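Last updated in March

Small apartments make you weird about air. I moved into mine in Plindwood last fall, 298 square feet if you're generous with the closet, and within a month I was the kind of person who has opinions about dust. I open the window at 6 a.m. before the delivery trucks start. I own three kinds of cloth!

My big discovery this winter was boiling less. I used to leave a pot of soup going all afternoon (very cozy, very steamy) and then wonder why the wall behind the bed smelled like a basement. Now the lid stays on, the bathroom door stays shut, and the laundry goes to the place on Bendance Street, where a dryer costs me less than a coffee and I get to sit and read.
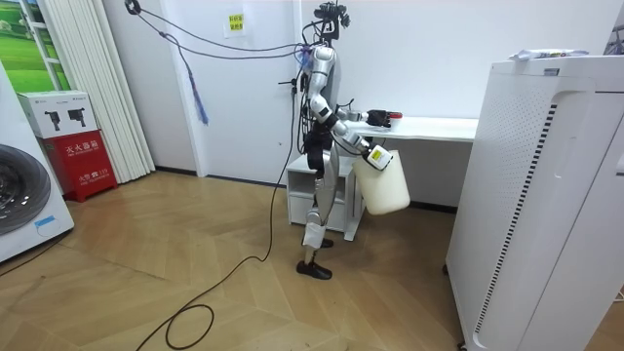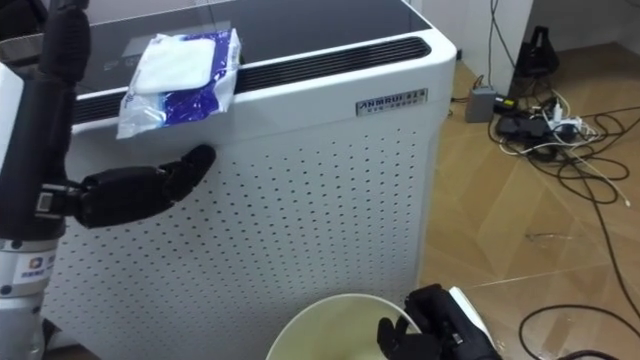 an air purifier, Plindwood

I did spend a whole evening reading up on purifiers, and came away more confused than when I started. One forum thread had 3,244 replies and half of them were people fighting over filters. My rule so far: find out what the replacement filter costs before you fall for the machine. Then double it, you'll forget and order the wrong one once.

The rug was the other thing. I loved that rug. It came from my old place and it held on to every crumb and hair since college, so I rolled it up and gave it away, and I sneeze a lot less in the mornings. Next up is the curtains, which I've been putting off because the rod is held up mostly by hope and paint.

70 shares | 12 comments

Recent posts
Soup with the lid on
Why I gave up on houseplants in the bathroom
A weekend with one suitcase
My closet door, again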